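Questions I get asked about renting out a room

I've let the spare room in my house for 9 years now, and the same questions land in my inbox every June when people start thinking about it. So I've put my answers in one place!

How do I pick a colour for the walls?

Go pale and boring. I did my first room in a deep plum (I loved it, the lodgers didn't) and it took four coats to get rid of. Greys are easy to live with and they go with whatever furniture people bring along.
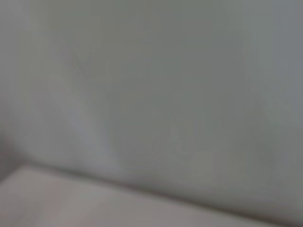
Soft grey, very close up.

Do I need a written agreement?

Yes, even with a friend. Mine is two pages and covers rent, notice, bills and guests. Ilir Hoxha was my second lodger and we had nothing on paper, and we're still friends, but there was a very awkward month over the heating bill.

How much notice should we both give?

I ask for 60 days and I give the same back. Some people think that's long, but it lets me find someone decent without panicking.
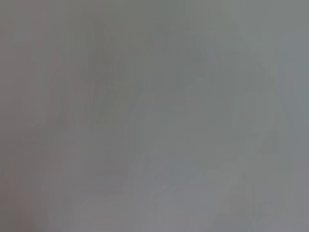

If they need to go sooner – a new job, say, or a sick parent – I've always been flexible and let them off the last bit.

Should bills be included?

I include them. It's so much simpler, and I just add £10 a week in the colder months. Danica Karagiannis, who lets two rooms round the corner in Gustell, splits everything to the penny and swears by it, so do whatever suits your nerves.

What about the deposit and little accidents?

I take a deposit and we go round the room together on day one with a checklist. Spills and scuffs are just life, and I don't charge for anything that wipes off. 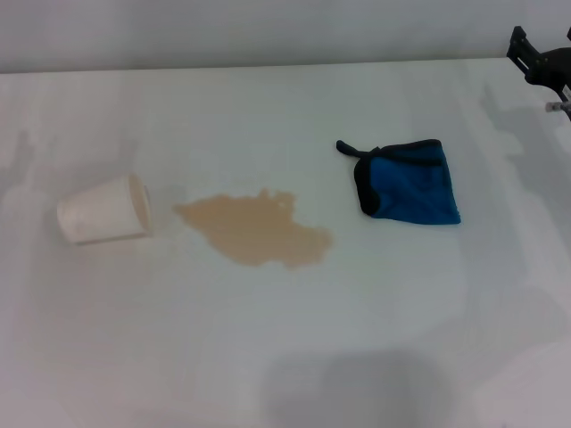
Burns, broken locks and missing keys are another matter, and the agreement says so. A new key costs me £19, so that's what I ask for.

Can I say no to pets?

In your own home, yes, just put it in the advert. I said yes once, to a very old cat, and I'd do it again.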